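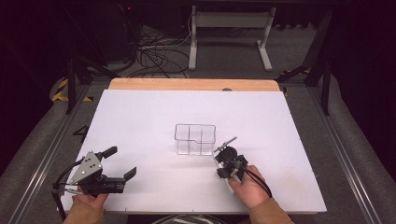
I am comparing two hand-held grippers for a bimanual sorting task and the head camera keeps losing the part. The left unit is a Fliretti, two black fingers, the lower with a squared tip, and a perforated side plate. The right one is a Garnico with a thin rod-like finger. The test part is a clear plastic box with internal dividers, and against the white board its walls are close to invisible; only the edges and divider lines come through as faint gray. The gripper poses track well on both sides. The box pose jumps by up to 6 mm between frames with the hands still. Exposure is fixed at 3,000 microseconds, gain is on auto. Before I blame the camera, is there a setting that fixes this, or do I have to change the board? I would also like to know if the cable on the right unit should be routed differently. At the moment it loops over the back of my hand and drags when I turn the wrist.

Posted by Aurelia Dinu, 27/01/2019

---

**Silviu Filip**

Turn auto gain off first. With a board that size filling most of the view, the gain control meters on the board and the divider lines wash out. Then bring exposure down:

- Start at 1,665 microseconds with gain fixed at the lowest value.
- Check the histogram. The board should peak well short of the right end.
- If the box edges still drop out, go lower and add light from the side. Overhead light does very little for vertical clear walls.

A matte dark sheet under the box will help more than any of this. I ran a similar clear tray on white and on dark gray with a Bratu controller logging both. On white, the edge detector lost the far wall in 125 frames of a short run. On gray it lost none, but I had to retune the threshold, and the black fingers got harder to segment. Mid-gray was the best compromise.

Don't compare the two grippers on grasp success until this is sorted. The rod finger covers less of the box than the two black fingers do, so the two hands will give you different pose errors for the same camera fault.

For the cable, clip it to your sleeve above the wrist and leave enough slack for a full turn. Check that the connector carries no load at either end of the rotation.

---

**distomo_bench**

Had the same with clear lids. Put two strips of matte tape on the rim and tracked those. Ugly, but it held. No good if you need the bare part for training data.

---

**Aurelia Dinu**

Fixed gain plus the lower exposure brought the jump down to 2 mm. Tape is out, the part has to stay bare. I have mid-gray sheet on order and will rerun both grippers on it. Cable is clipped to the sleeve now and the drag is gone, though I need a longer lead to reach the far corners of the board.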